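Pumpkin Rolls and Plastic Tableware: Your Questions

Do the orange-and-white rolls taste of pumpkin?

Barely. Most recipes put a few spoonfuls of puree in half the dough and leave the rest plain. The color does most of the work. If you want flavor, buy a pie.

Is a lavender plate a silly thing to serve them on?

I thought so until I tried it. Orange looks washed out on a cream plate and harsh on black. Pale purple is a fair compromise, and a teal mug next to it doesn't fight with anything. I still wouldn't pay extra for a "fall palette" set, and Flindik wants a good deal extra for theirs.
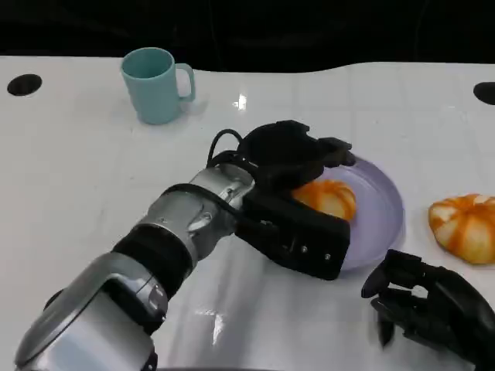
Montserrat Pacheco objects that a roll needs no plate at all, that a clean table and a napkin did for her whole family, and that colored tableware is a way of selling people a second set of dishes.

She has a point about the second set. I'd keep the plate for anything glazed, though. Glaze on a glossy white table leaves rings, and the wipes Zevevari sells for it only smear them.

How many rolls fit on one plate?

Fewer than the package says. Shops photograph them piled up, and piled rolls stick together and lose their tops when you pull them apart. Put one out and set the next down when there's room. Pick it up from above with your whole hand - pinching the side dents it.
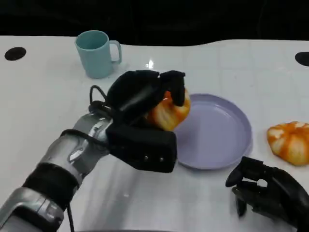 Orange-and-white roll, lavender plate, teal mug.

Can I warm them on the plate?

Check the underside first. If there's no microwave mark, assume the answer is no, whatever the seller told you. I warm mine on a bare oven rack for 5 minutes at the lowest setting and plate them afterward.

Does a raised rim do anything?

It catches crumbs, up to a point. Herrero claims its rim "keeps every crumb in place," and I'd like to meet the roll they tested. A shallow rim will stop a roll from sliding when you carry the plate across the room.
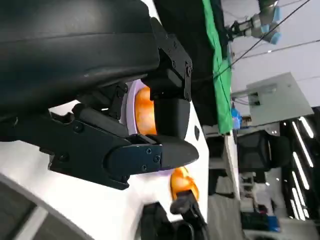

A deeper rim gets in the way of your fingers, so I wouldn't go looking for one.

How long do the rolls keep?

Two days in a paper bag. After that, slice and toast them.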